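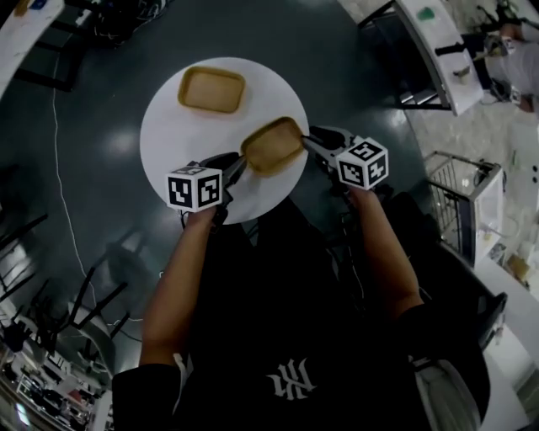
Two-handed table task with a pair of marker-cube grippers, one of the task types in the call.

Careers and Calls > Participation > Open Calls > Table Task Trial

Call for Participants: User Trial of the Dralik Hand-Held Gripper Kit

Published 2020-01-02

Golier invites applications from adults who wish to take part in a paid user trial of the Dralik kit, a set of two hand-held grippers intended for recording everyday handling tasks. The trial will be held at the Skurkotby workshop and is open to persons with or without technical training. No knowledge of robots or programming is expected.

Background

The Dralik kit is offered to laboratories and small firms that teach robot arms by demonstration. The operator holds one gripper in each hand and carries out a task at a table, and the movements of the grippers are recorded by way of the printed marker cubes fixed on top of them. Before the kit goes on general sale, Golier wishes to learn how comfortable it is over a full session, how quickly a new user becomes confident with it, and whether the printed instructions are clear enough to be followed without help. The trial has been designed together with Sakalauskas, an independent usability office, which will receive all questionnaires directly.

What participants will do

Each participant attends five sessions of two hours. The first session is given over to instruction and practice. In the remaining sessions the participant repeats a series of short tasks with both grippers, among them:

- lifting small food-shaped items from a plate and setting them down again
- turning an item over while holding it at both ends
- placing items side by side in a given order
- passing an item from one gripper to the other
- opening and closing a light box

Tasks are carried out at a table, standing or seated as the participant prefers. Rest breaks are scheduled, and additional breaks may be taken at any time. After each session the participant completes a written questionnaire and speaks briefly with a member of the trial staff about grip, weight, finger strain and the wording of the instructions. Critical remarks are welcome and have no effect on payment.

The trial measures the kit. Participants are not graded, and dropped items or unfinished tasks are recorded in the same way as completed ones.

Who may apply

The trial has 19 places. Applicants must:

- be 18 years of age or older on the day of the first session
- be able to use both hands for light gripping work
- be able to follow written and spoken instructions in English
- be available for all five sessions

Left-handed applicants are particularly encouraged to apply, as are persons with small or large hands. Glasses and contact lenses present no difficulty. Applicants who have had a hand, wrist or shoulder injury within the past year should mention this on the form so that the matter can be discussed before a place is offered.

Employees of Golier and members of their households may not take part. Employees of other firms in the field may apply, but must declare their employer.

Payment and expenses

Participants receive 93 euros for each completed session. A session that is stopped early by the staff is paid in full. A session that the participant chooses to leave is paid in proportion to the time attended. Local travel by bus or train is repaid against tickets, and tickets should be handed in at the end of the session to which they belong. Payment is made by bank transfer after the final session.

Clothing and practical matters

Participants are asked to wear short sleeves or sleeves that can be rolled up, and to remove rings, watches and bracelets before handling the grippers. Lockers are provided. Drinks may be taken in the break area only. The workshop is on the ground floor, with step-free access from the street, and the height of the work surface can be discussed in advance with participants who use a wheelchair.

Recording and personal data

Video of the table area, the hands and the forearms is recorded during the tasks. Faces are not needed for the trial, and any footage in which a face appears is blurred before it is stored. Sound is not recorded. Names and contact details are kept apart from the recordings and are deleted when payment has been completed. A participant may withdraw at any time, and may ask in writing for recordings to be removed until the trial report has been issued.

A consent form will be sent to selected applicants together with the schedule. It should be read before the first session and signed on arrival. Questions about the form may be put to Merike Sakalauskas, who is responsible for the questionnaires and for participant rights during the trial.

How to apply

Application forms are available from the Golier front desk and may also be requested by letter. The completed form should state:

- full name and contact details
- preferred hand
- glove size, if known
- days and times of availability
- any previous use of hand-held grippers or similar equipment

A résumé is not required. Forms must reach the office by the last working day of January and should be addressed to Margus Jõgi, Trial Coordinator, Golier, Skurkotby. Late forms will be placed on a reserve list - applicants on that list will be contacted only if a place becomes free.

Selection is made by Margus Jõgi and Maricica Mihăilă with a view to a balanced group in age, hand size and previous experience. All applicants will receive a written reply. Technical questions about the kit itself should be directed to Justinas Pētersons.

Golier gives equal consideration to all applicants who meet the conditions set out in this call.

Related calls and notices

Workshop Technician, Part Time - Skurkotby
Reader Wanted for Dralik Instruction Booklet, Second Draft
Student Placement in Gripper Assembly
Notice to Former Trial Participants: Return of Locker Keys

This website uses cookies to remember your settings and to count visits. By continuing to use the site you agree to their use. Accept | Cookie settings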